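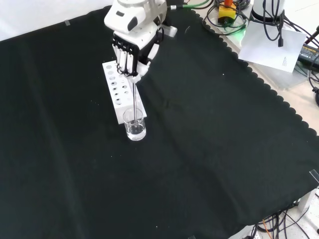
PALWOOD ADDS GLASS STIRRING RODS AND LOW-FORM BEAKERS TO ITS TEACHING LABORATORY RANGE

LIRNESEN, February – Palwood, a supplier of laboratory glassware and bench equipment, today announced the extension of its Grornen range for school and college chemistry rooms. The extension consists of clear glass stirring rods, short cylindrical beakers with a flared rim, and a white two-row test tube rack. All items can be ordered individually or as a bench set.

The Grornen range was introduced for introductory wet chemistry, where small volumes of liquid are mixed by hand and observed at close distance. Customers had asked for a beaker low enough to stand next to a rack without blocking the view of the tubes, and for a rod long enough to be held clear of the rim while its tip is in the liquid.

The new rods are solid glass with fire-polished ends and are 5 mm in diameter. They are supplied in one length and may be washed with the beakers in a standard laboratory washer. The beaker holds up to 80 ml. Palwood recommends filling it to no more than half its height for stirring – the wall is short, and a fuller vessel splashes easily. The rim is flared all the way round to stiffen the mouth of the vessel.

The rack is a one-piece block with round openings in two parallel rows. It can be placed lengthwise or at an angle on the bench and does not need to be clamped. A tray for collecting drips is available separately.

A black bench cloth completes the set. Clear glass and colorless liquids are difficult to see on pale work surfaces, and a dark background makes the liquid level and the tip of the rod easier to locate. The cloth is machine washable but is not resistant to strong acids. For work with corrosive reagents, Palwood advises users to remove it and work on a suitable tray.

Before release, the set was tried in 19 classrooms over one school term. As a result of comments from teachers, the packaging was changed so that the rods are now held in separate sleeves. The instruction sheet was also shortened to a single page.

The bench set is priced at 52 euros, excluding tax and delivery. Replacement rods and beakers are sold by the box. Orders are handled by Palwood in Lirnesen and by its regional distributor, Hodžić Laboratory Supply. Deliveries begin in March.

Data sheets and cleaning instructions are available from both companies on request.

Press contact: Palwood press office, Lirnesen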